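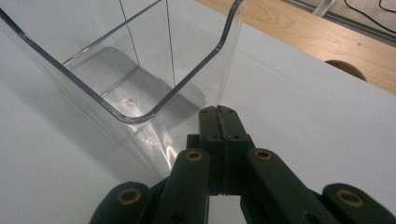 Lists > perception-users > Transparent objects

4/4/26, Aniela Gajewski

Hello Wojciech, and hello everyone who has been following along,

I've had your rim-first branch going since yesterday afternoon and I think you're onto something, though I have a couple of worries which I'll get to in a moment (bear with me, I never manage to write a short message to this list). The clear bins are the ones I care about most, as you know, and they're the ones the old segmenter was worst at. Look at what it has to work with: the thickened rim is really the only line on the bin that holds together as a curve, and the rest is thin wall with pale tabletop showing straight through it. Then you get that patch of glare on the front, right by the gripper, which is the brightest thing on the whole object and tells you next to nothing about where the wall is. The old code loved glare. It would fit a lovely confident plane to it and send the fingers off towards somewhere silly.

You wrote:

> I have stopped trying to recover the walls at all. The new node finds
> the rim, fits a rounded rectangle to it, and then drops the walls
> down from there using the bin height in the config file. If the rim
> fit is poor it publishes nothing and the planner waits. I know some
> of you want a mask for every frame, but I would prefer no mask to a
> bad one. Could somebody with clear bins please try it? Ours at
> Teltberg are nearly all the blue ones and they prove nothing.
>
> Also, please tell me if the timeout feels wrong. I set it to 800 ms
> by guessing.
>
> Wojciech Kurek

Taking the timeout first, as it's the easy one. 800 ms is too long for us. The arm sits there looking thoughtful and then carries on, and when you're doing a long run of picks it adds up dreadfully. I dropped it to 225 and haven't seen the fit get any worse for it. If the rim hasn't turned up by then it isn't going to turn up without moving the camera. Might it be worth making the timeout a parameter in the launch file? At the moment I have to rebuild the package each time I change my mind, and I change my mind a lot!

Now the worries. The first is the far walls. On a tilted view the vertical corner edges at the back show up as thin dark lines through the plastic, and every so often the line finder picks one of those up and tries to join it on to the rim. The fit then comes out with a corner that's much too sharp. I've put in a crude check which throws away any candidate whose corner radius is smaller than the one in the bin's config, and that has caught all the bad ones I've looked at so far, but it does mean people will need to fill in the radius properly and I know what we're all like with config files. If you'd sooner do it inside the fit itself I'd be very happy to throw my version away.

The second is the gripper. The self-filter is still using the old finger model from December, before Szulc sent round the new linkage geometry, so the outer links aren't fully masked. When the jaws come right up to the front of the bin, as they have to, the edge of the housing and the rim are very close together and both fairly dark. I had 2 runs where the rim curve wandered down on to the gripper and the fit went through quite cheerfully with a good score. I'm pretty sure that a current model would cure it. Does anyone at Trakodwood have the updated meshes in a form the filter will accept? The ones in the Kurton repository load for me but come out rotated, and I haven't had the patience to find out which file is to blame.

One small thing I noticed along the way: shadows. Ours are soft and faint on the white tables and the node ignores them completely, which is a great relief after the trouble we had with the old one. I haven't tried it under a single hard lamp, though, so please don't take that as a promise.

I've pushed the radius check to a branch called rim-radius. There are no tests for it yet. I'll write some once we've settled where it ought to live, and if you do get round to the launch file parameter I'll rebase on top of that, so no need to wait for me.

Thank you again for all the work on this, it's made a dull job much nicer.

Best wishes,
Aniela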